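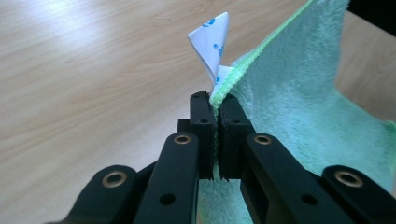
Gripper closed on the hem, near the care label

Towel folding demos: re-grasp or discard?
Posted by Bit-na Seol

We are recording towel folds with hand-held grippers to train a policy, 140 episodes so far. In some the operator takes the hem, lets go and takes it again a little further along. Do these go into the training set as they are, or should they be cut? Episodes are 51 seconds on average and the re-grasps make them longer.

Diane Dhillon
Keep them. A policy trained only on clean grasps has no data for recovery. Cut an episode only if tracking drops out or the operator stops to talk. I would add a flag per re-grasp – you can filter later, but you can't easily label 268 episodes again in July.

Tyson Fraser
we binned ours, seemed fine

Paraschiva Munteanu
Agree with Diane, with one limit: more than 5 re-grasps in an episode and we record it again. Check also that the jaw width signal is logged at the same rate as the video. Ours lagged and the closing moment was labelled late.

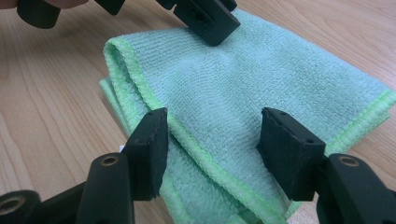

Should both grippers share one clock?
Use one clock for the pair. If each device keeps its own time, the offset drifts over a session and two-handed folds are learned with one hand late.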